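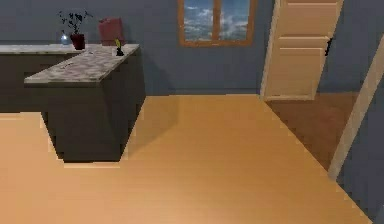

Girside, July

Dear Selvaraj,

You asked for something a bit less stiff than last time, so I've written this one the way I'd tell you over a cup of tea. It covers the gripper comparison, the two arm controllers and what we'd like to do with the rest of the grant.

Most of the month went on the simulated house. We finished the kitchen end first, with the granite worktop and the peninsula, and the window on the back wall (I'm rather pleased with the sky, I admit!). The open door leads through to carpet, and I wanted that change of floor in from the start — the mobile base behaves quite differently once it leaves the wood, and the controllers have to cope with it.

The bottom edge of the dark units still comes out a little jagged where it meets the floor. It's only a drawing fault and doesn't touch the physics, but Nazma wants it sorted before we hand the camera work over, and she's right to nag me.

Now, the grippers. We're comparing 2, as agreed: the Skastis, with its stiff parallel fingers, and the Wesivley, which is the soft one that wraps itself round things. Each has had 1,000 simulated grasps, so 2,000 altogether, shared out between kitchen bits and pieces and household rubbish. On bottles the Skastis is ahead and I don't expect that to change. It closes, it holds, off it goes. The Wesivley is slower to settle and sometimes nudges a narrow bottle over before it has got hold of it properly.

Rubbish bags are another story altogether, and they've eaten far more of my time than I'd planned. The bag model has to sag and bulge in a believable way or the results mean nothing, and my first try behaved like a boulder. The present one is much better. We ask both grippers to go for the knot, and the Wesivley does very nicely there, while the Skastis tends to pinch one ear of plastic and let it slip on the lift. 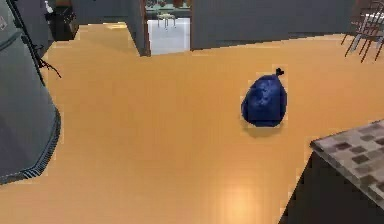 The tied bag on the living area floor, with the tiled counter in the near corner.

That shiny patch on the floor has been useful, as it happens. The depth camera model we're using gets muddled by bright reflections, and we'd like to know how badly before anyone spends money on a real one. Nazma is running the same bag task with the shine turned down so we can put the results side by side.

As for controllers, we've dropped the older one for now. The Ferrand keeps the arm steadier when the load shifts, and a half-full bag shifts constantly. I did lose most of a Monday to its settings file, which I'd got wrong, and then lost the evening as well.

Still to do: the chair legs (the arm plans a path far too close to them), the carpet runs, and a proper write-up of the slips. I'd also like to move a bit of the travel money across to computer time, if you're happy with that — could you let me know before we book the next batch?

All the best,
Your Girside correspondent, with Nazma Cassim checking the sums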